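Avaliação da pinça manual Sallier em posto de embalagem

A presente avaliação resulta da utilização da pinça manual Sallier na unidade de preparação de encomendas da Clitulari, em Stivcombe, e destina-se às entidades que ponderam introduzir equipamento semelhante nos seus postos de trabalho. O ensaio incidiu sobre o acondicionamento de artigos leves em caixas de cartão: lenços de papel, toalhas dobradas, pacotes de snacks e pequenas embalagens de produtos alimentares.

O conjunto é fornecido pela Hanrahan ao preço de 2495 euros, com um par de pinças, carregador e acesso ao programa de registo. O operador segura uma pinça em cada mão e executa a tarefa habitual, ficando os movimentos gravados para posterior programação da célula automática. O contrato de manutenção é facultativo e não foi subscrito.

Instalação

A colocação em serviço decorreu numa manhã. O manual está redigido em português aceitável, com exceção do capítulo relativo à calibração, cuja tradução obriga a consultar a versão inglesa. A unidade optou por um posto em mesa comum, sem alteração do mobiliário, opção que o fornecedor admite e que se revelou adequada. Recomenda-se a fixação dos cabos de alimentação antes do primeiro turno.

Desempenho

Em artigos de forma regular, o comportamento foi satisfatório desde o primeiro dia. As embalagens de película plástica exigiram maior aprendizagem, dado que escorregam quando a pressão é insuficiente e se deformam quando é excessiva. Ao fim de 20 horas de prática, os operadores trabalhavam a um ritmo inferior ao manual, mas estável. A célula foi depois programada com 3000 repetições gravadas e assegura hoje o enchimento das caixas de formato único. As encomendas mistas continuam a ser preparadas à mão.

O peso constitui a principal reserva. Em sessões prolongadas registaram-se queixas de fadiga no pulso, sobretudo na mão não dominante, e a chefia do turno limitou cada sessão de gravação a uma hora, seguida de mudança de tarefa. A Hanrahan anunciou para maio um punho mais leve, que não foi possível examinar.

Efeitos na organização do trabalho

A introdução do sistema não determinou a supressão de postos, mas alterou o seu conteúdo. Dos operadores da linha, sete receberam formação e alternam entre a gravação, a vigilância da célula e a preparação manual. A vigilância foi acolhida com reservas: é menos exigente do ponto de vista físico e mais monótona, e a interrupção por artigo mal colocado ocorre sem aviso. Os trabalhadores mais experientes manifestaram ainda o entendimento de que os gestos gravados são fruto do seu saber e devem ser considerados na avaliação profissional. A direção aceitou atribuir um suplemento às horas de gravação, ficando por definir o regime aplicável aos contratos temporários.

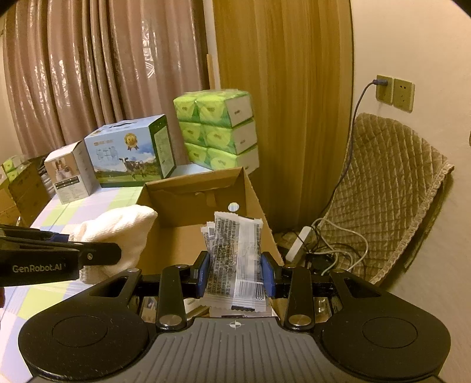 Os registos de movimento podem ser utilizados para medir a produtividade individual?

Na unidade de Stivcombe tal utilização está excluída por acordo escrito. Os ficheiros são identificados por posto e por tarefa, sem associação ao nome do operador, e o acesso está reservado à equipa que programa a célula. Aconselha-se que cláusula equivalente seja negociada antes da aquisição, visto que o programa, na configuração de origem, permite criar perfis nominativos.

Apreciação

O equipamento cumpre a função para que foi adquirido e o preço afigura-se proporcionado para unidades com volume constante de artigos repetidos. Para operações de pequena dimensão ou com catálogo muito variável, o tempo de gravação dificilmente será compensado. Classificação atribuída: 7 em 10.

Comentários

logistica_norte
Fizemos um ensaio parecido e o problema do pulso foi igual. Acabámos por usar um apoio de antebraço preso à mesa, resolveu em parte.

M. T.
Era útil saber o valor do suplemento. Na nossa empresa a conversa parou exatamente nesse ponto.

turno_da_tarde
A célula aguenta embalagens amachucadas? As nossas chegam quase todas assim do fornecedor.

armazem22
@turno_da_tarde Na nossa experiência para bastantes vezes. Passámos a separar essas à entrada e vão para a linha manual.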